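Budgeting for a pair of handheld grippers – what am I forgetting?

Posted in Small Labs & Makerspaces > Robots and Automation
Tagged: budget, grippers, demonstrations, first purchase

dandholm_bench

Hi everybody! I'm so excited to finally be posting this one instead of reading everybody else's threads. Our shared workshop at Dandholm got the go-ahead to start recording hand demonstrations for household tasks (picking up cups, moving kettles, putting things on shelves, the everyday stuff), and I have to turn in a spending plan by the end of January.

The money is $3,522 for everything. We already own a decent desktop computer with a good graphics card, so I don't need to buy that. We don't own an arm yet and we won't this year. The plan is to record people doing the tasks with handheld grippers now, and shop for the arm next year once we know what our tasks look like.

My draft so far:

Pair of handheld grippers with cameras: $1,259
Storage drives and a backup: $600
Furniture and household objects: ???
Head camera: ???
Everything else: ???

You can see where my trouble starts. The grippers were the fun part and I've read every spec sheet twice. The question marks are where I'm lost. How much do you put aside for the room itself? Do you buy the desk and shelves new so they match, or use whatever is lying around? And is there some boring item that everyone runs out of money for? I'd love to hear from people who have set up more than one spot in the same room, too, as we'd like two people recording at once.

Oh, and one thing I can't decide: tracking markers or no markers? The pair I like best can be bought either way.

Thanks so much in advance, this site has already saved me from one bad purchase (the suction thing, if anybody remembers that thread).

pircombe_tess_rig

Oh, this is a great stage to be at, enjoy it! I did the plan for our room at Pircombe and I've been through two rounds of buying, so I'll go through your question marks in the order I'd spend the money.

1. Furniture first. Pick the desk and the shelf before the objects, and measure how far a person can reach while holding a gripper in each hand. The gripper adds length to your arm and bulk to your wrist, and a cubby that's roomy for a bare hand can be a tight squeeze for a tool with a housing around it. We bought a gray wood-grain shelving unit that stands on the desk, with compartments of different sizes and a red-orange lining. I love that lining! You can tell the inside of a compartment from the outside of it at a glance when you're sorting recordings. Used furniture is fine as long as it doesn't wobble. Get a desk deep enough to leave working space in front of the shelf, that's the measurement I'd be fussy over.

2. Objects. Buy fewer than you want and make them different from each other. Plain cups, a cup with flat sides, something with a handle that goes over the top, something with a cord. Thrift stores are wonderful for this and you'll have a lovely Sunday. Do buy doubles of anything ceramic. Take one gripper shopping with you if you can (you'll get looks) because the opening of the jaws decides what you can pick up, and guessing from a website photo is how I ended up with a very nice set of mugs that now live in the kitchen.

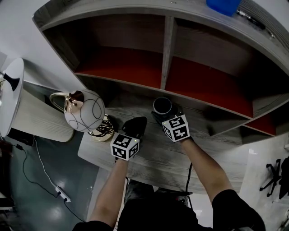
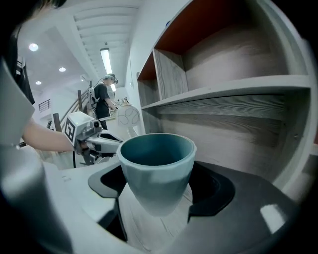

Dark cup under the lower shelf in the first one, the blue-green faceted one in the gripper's jaws in the second.

3. Cables and power. Put a real number on this line! It's the one that gets left out. Each gripper may want a cable, the head camera may want another, and the power strip is never where you need it. I'd buy longer cables than the ones in the box, soft ones, plus clips and some kind of floor cover for wherever people walk. A stiff cable tugs at your wrist and you start moving strangely without noticing.

4. Markers. If the price difference is small, get them. Ours are black-and-white printed patterns and I like having something in the picture that I can check positions against when the tracking drifts. The catch is that they take up space right at your wrist, so go back to my point about the cubbies. And print spares! A scuffed marker is a sad thing to discover after lunch.

5. Two people at once. Yes, do it, it's so much more fun, but plan the floor before you plan the second desk. We put ours too close together the first time and had to move everything. Think about what each head camera sees behind the desk, too. A second person in the background is okay with us, but you should decide whether it's okay with you before you've got hundreds of recordings. Buy the second set of grippers later, after the first has had a month of use. By then you'll know which size of finger tip you want.

As for your totals, your grippers and drives leave you $1,663. I'd keep a good chunk of that unspent until you've done a full week. Whatever annoys you most that week is what the money is for – with us it was chairs and lighting.

Good luck, and please post your list when it's done, I really want to see it!

widport_dave2

Get the markers. Also $600 on storage sounds high to me, check how big one recording is and multiply before you order. Ours at Widport came out much smaller than the seller's calculator said.

Gloves, if more than one person is using the same grippers. Cheap thin black ones. And replacement finger tips, get 4 sets because shipping costs the same.

No opinion on furniture, ours is a folding table.

lukosevicius_workshop

Adding to the long reply, which I agree with nearly all the way through. Two things from our side at Lukoševičius:

Ask the seller what the warranty covers if the grippers are dropped. People put them down on the edge of a desk all day long. Ours was covered for faults only, and a cracked housing came out of our own pocket. If there's a repair kit, price it now and put it in the plan as its own line so it can't get eaten by something else.

Second, next year's arm. Before you pay for the grippers, find out whether the same fingers can be mounted on the arm you're hoping for. If they can, your recordings will carry over with a lot less fuss. If you have to choose between a slightly nicer handheld and one with a matching mount, I'd take the mount every time. I was so happy the first morning we bolted ours on and the jaws looked the same in the camera as they had in every demonstration – that was a good day!

On storage I'd leave the $600 alone. You can always return a drive you haven't opened.

dandholm_bench

These are fantastic, thank you all! Cables now have their own line, and I've written to the seller about the mount and the drop coverage. I'm going with markers. I measured our old bookcase last night with a cardboard gripper taped to my wrist and the bottom cubbies are hopeless, so furniture has moved to the top of the list. Will post the full plan once it's signed off.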